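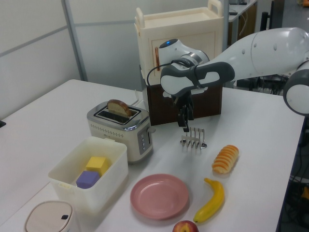

## 4. Loading and engraving a plaque blank

Read section 3 first if the Cuso hasnt been leveled since it was moved. Takes two minutes.

**Before you start**

- Blank, protective film still on
- Correct clamp pads (gray for brass, white for acrylic)
- Job sheet with the customer's spelling, signed off

1. Power on at the back. Wait for the double beep. Don't touch the head before it.
2. Open the lid, slide both clamps out to the stops.
3. Set the blank face up against the left fence. Long side to the fence, always, even for portrait layouts.
4. Close the clamps finger tight, then a quarter turn. No more – brass bows and you get shallow letters in the middle.
5. Peel the film. Wipe with the dry cloth only.
6. On the panel: **Jobs > New > Plaque**. Type the job number. Old orders from the Ostell system keep their number, so 884 stays 884, no leading zeros.
7. Paste the text from the job sheet. Don't retype names. Accents drop out if the font is set to Block 2, so use Block 3 for anything like Áine or Rónán.
8. Press **Trace**. The head runs the outline without cutting. Watch all four corners.
9. Happy with it? Lid down, **Start**.

> **Caution:** Lid stays down until the head parks. Lifting it early stops the spindle but not the bed, and the blank is scrap.

**Depth settings**

| Material | Depth setting | Passes |
|---|---|---|
| Brass | 118 | 2 |
| Acrylic | 200 | 1 |

Fludberg coated blanks: use the brass row, one pass, then check it by eye before running teh second.

**Note on cutters.** Log the cutter count at the end of every shift, number off the panel, in the book by the door. Last swap was at 2,963. Fuzzy edges on small serifs means swap it now, whatever the count says.

### 4.1 If the text comes out off center

- Blank not tight to the fence. Most common.
- Wrong template size. Check **Jobs > Size**.
- Clamp pads mixed, one gray one white. Swap and re-trace.
- Still off after that: stop, leave the blank clamped, get Cormac Egan or Nazmiye.

### 4.2 Unloading

1. Wait for the head to park.
2. Vacuum the chips first, then open the clamps. Other way round scratches the face.
3. Lift by the edges. Gloves for brass.
4. Check against the job sheet, letter by letter – initial the sheet.
5. Into the felt tray, face up. Paint fill is section 5.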